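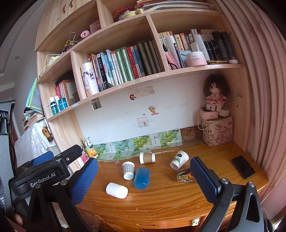

Cups on the desk below the pine bookshelf.

Referee accreditation: changes for the winter season

The Lidgate and District Junior Football Association has revised the way it accredits and appoints match officials. The changes apply from the first round in April and cover all under-12 to under-16 fixtures, including those at Nordin Reserve.

Accreditation now runs for 24 months from the date of the practical assessment. Previously it expired at the end of the calendar year regardless of when the assessment was completed. Officials who renewed after January do not need to reapply. Their expiry dates have been recalculated and appear on the profile page in Grudbridge, the appointments system.

Availability must be entered in Grudbridge by 6 pm, three days before the match. The system closes automatically at that time — late changes go by phone to the appointments officer, Floor Van Hecke, and are not accepted by email. An official who declines two confirmed appointments in a month without notice moves to the reserve list for the following month.

Match fees for centre referees increase to $30 for small-sided games. Assistant referee fees are unchanged. Payment is by bank transfer, and claims must quote the four-digit fixture number shown on the team sheet (for example, 3946). Claims lodged under the ground name alone will be returned.

The association has 192 fixtures scheduled before the mid-season break. Clubs hosting at Worusgate should note that the second pitch has been re-marked to 90 metres by 55 metres, and that goal nets must be fitted before the referee's inspection, 30 minutes prior to kick-off.

The theory module has been updated for the revised offside and handball guidance. It is completed online and has a pass mark of 80 per cent. Candidates who do not pass may resit once after seven days. Begoñe Villalobos will run the practical assessments at Nordin Reserve and will contact candidates directly with a time.

Whistles, cards and flags can be collected from the Lidgate clubrooms between 5 pm and 7 pm on training nights.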